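Cosmetic Product Basics
Week 4 handout: Lip color – bases, pigments and shelf life
Zadance School of Beauty, Bruranthorpe

Read this before Sunday's practical. Bring your own spatula and a clean towel. Lip brushes are in the kit drawer.
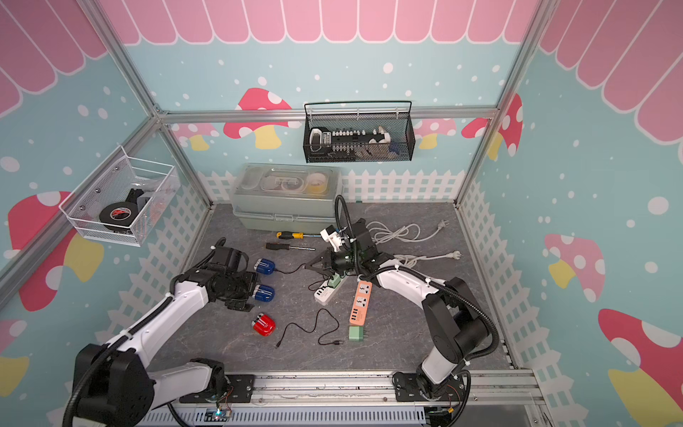
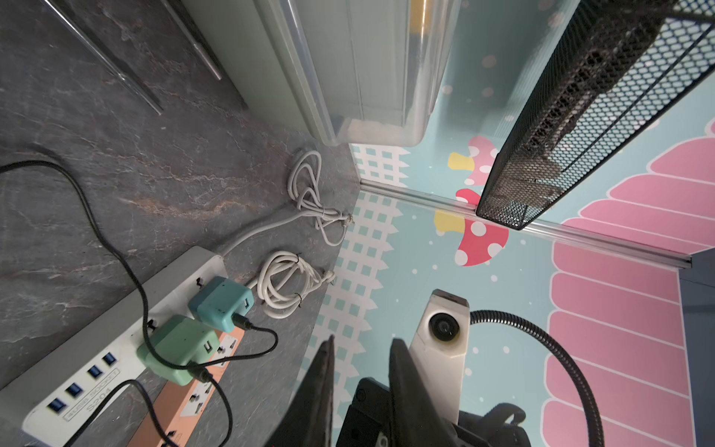
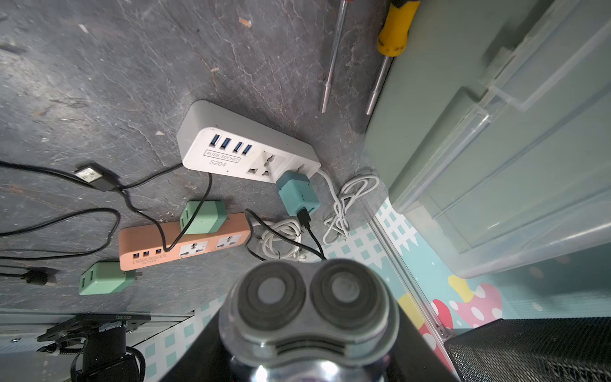
1. What is in a lip product

Most lip color is wax, oil and pigment. Change the amounts and you get a stick, a balm or a gloss. A stick has the most wax. A gloss has very little, and gets its body from thick oils or polybutene, a sticky liquid that gives shine.

Waxes you should know: beeswax, candelilla, carnauba. Carnauba has the highest melting point of the three. Too much of it and the stick drags on the lip.

Castor oil is the usual oil for sticks. It wets pigment well and stays put. Some clients dislike the taste.

2. Finish

Matte: more powder and pigment, less free oil. Shows dry patches.
Cream: the middle ground, and the easiest to correct.
Sheer: low pigment. Fine without a liner.
Gloss: high shine, short wear. Expect to reapply after food.

3. Shade range

The Nistness chart we use in class has 218 shades, sorted by undertone first and depth second. Learn the undertone groups – you don't need the shade numbers. For the practical, pick one warm, one cool and one neutral shade and swatch all three on the inner arm, then on the lip. They will look different. Write down how.

4. Hygiene

Never apply from the tube to the client. Scrape product onto a palette and use a fresh applicator. No double dipping, including with gloss wands. Wipe the palette with 70 percent alcohol between clients and let it air dry.

5. Storage

Keep sticks out of direct sun. Beads of oil on the surface are called sweating and come from heat or a poorly balanced formula. Throw out anything that smells like old crayons or cooking oil.

Reading: Þórarinsdóttir, chapter on waxes and oils, first 40 pages. Skip the section on hot pouring for now, we do that in March.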